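### 3.2 Handspülen im Becken: Wasserführung und Ablauf

Neben der Beladung der Spülmaschine wurde in allen Haushalten der Teilstudie Bekholm auch das Spülen von Hand erfasst. Insgesamt liegen 629 Spülvorgänge vor, davon entfallen 113 auf einzelne Vorratsbehälter aus Kunststoff.

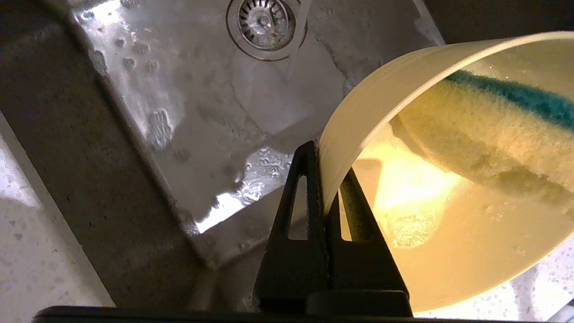 **Abbildung 3.** Ausspülen eines cremefarbenen Kunststoffbehälters mit Schwamm über dem Edelstahlbecken; das Wasser läuft in dünnem Strahl neben dem Ablaufsieb auf den Beckenboden.

Die Vorgänge wurden nach der Art der Wasserführung in zwei Gruppen eingeteilt. Zur ersten gehören Vorgänge mit gefülltem Becken oder eingesetzter Schüssel, zur zweiten solche unter laufendem Hahn. Mischformen, bei denen das Becken erst während des Spülens verschlossen wurde, sind der ersten Gruppe zugeordnet. Diese Zuordnung folgt dem Vorschlag von Mondal, der in der Vorstudie Prikesley nur 11 solcher Fälle gefunden hatte und eine eigene Kategorie für nicht lohnend hielt.

Bei einzelnen Behältern überwog das Spülen unter laufendem Hahn deutlich. Die Befragten gaben an, dass sich das Einlassen von Wasser für ein einziges Teil nicht lohne. Hohe, zylindrische Behälter wurden beim Auswischen meist schräg gehalten, damit der Schwamm den Boden erreicht (vgl. Abb. 3). Der Wasserstrahl trifft in dieser Haltung oft nicht den Behälter, sondern das Becken. Für die Verbrauchsrechnung ist das von Bedeutung: Wasser, das während des Wischens direkt in den Ablauf gelangt, trägt nichts zur Reinigung bei und wird im Folgenden als Leerlauf bezeichnet.

Der Leerlauf wurde je Vorgang in Sekunden bestimmt. Gezählt wurde die Zeit, in der der Hahn geöffnet war und weder Behälter noch Schwamm im Strahl lagen. Unterbrechungen unter 2 Sekunden blieben unberücksichtigt – sie ließen sich zwischen den beiden Auswertenden nicht zuverlässig abgleichen. Die Durchflussmenge wurde an jedem Hahn vorab in drei Stellungen mit dem Messbecher ermittelt.

Als zweites Merkmal ging der Zustand der Beckenoberfläche in die Auswertung ein. Wasserflecken auf dem Edelstahl wurden auf einer vierstufigen Skala eingeschätzt, getrennt für Boden und Seitenwände. In Haushalten mit hartem Wasser lagen die Werte für den Boden durchweg höher als für die Wände. Ein Zusammenhang mit der Zahl der Spülvorgänge pro Tag ließ sich nicht zeigen. Eher scheint das Nachwischen nach dem letzten Vorgang am Abend eine Rolle zu spielen, wozu jedoch nur Selbstauskünfte vorliegen. Die Auswertung nach Schwammart folgt in Abschnitt 3.3.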